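Stop hiding the bad demos

Quick one, I have a deadline and this has been bugging me since April.

We teach arms to do kitchen work at Narkex by driving them ourselves. Remote control, in sim, one person per shift. Open fridge, tray on the counter, a mushroom. Simple stuff on paper. Last batch was 1350 demos and the first thing everyone wanted to do was throw out the ugly ones.

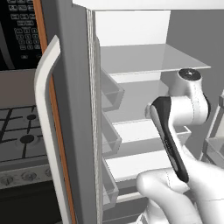
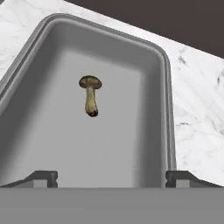 I think that's a mistake. Not all of them, obviously. If the operator drops the controller, fine, bin it. But a reach that comes in too wide, stops, backs off and tries again? Keep it. That's the part the policy has never seen and badly needs. Clean demos only teach it what to do when everything is already going well – and it never goes well for long.

We cut 219 demos from that batch. I watched a bunch of them later. Most were fine. Slow, yes. Clumsy, sure. A person working out where the fingers were. One took 3 tries at the same grasp and the third try was lovely, better than half of what we kept.

The argument from the other side is speed. Slow demos make slow robots. True enough, I've seen it. So trim the pauses. Or tag them. The Gajewski setup lets you mark a retry with one button and it takes no time at all. But teh default in most labs is a yes/no box at the end of the run, and a tired operator hits no.

Also it does something to the people driving. Grade them on clean runs and they get careful in a weird way. Tiny safe motions. Same approach angle every time. By hour two you have 13 copies of one demo. Variety gone. Then we pay for randomized lighting and counter textures to get variety back, wich is a bit silly.

And hand guiding is no different, before someone writes in. I did a stint of that at Fernham, grabbing the wrist and pushing it through the motion. Same habit there. Fumble, delete, start over.

So: keep the fumbles. Label them. Let operators talk while they drive if you can stand the audio files. Fewer resets, more recoveries. I'd rather have a month of messy driving than another folder of perfect ones, and I'll argue with anyone on my team about it after this deadline.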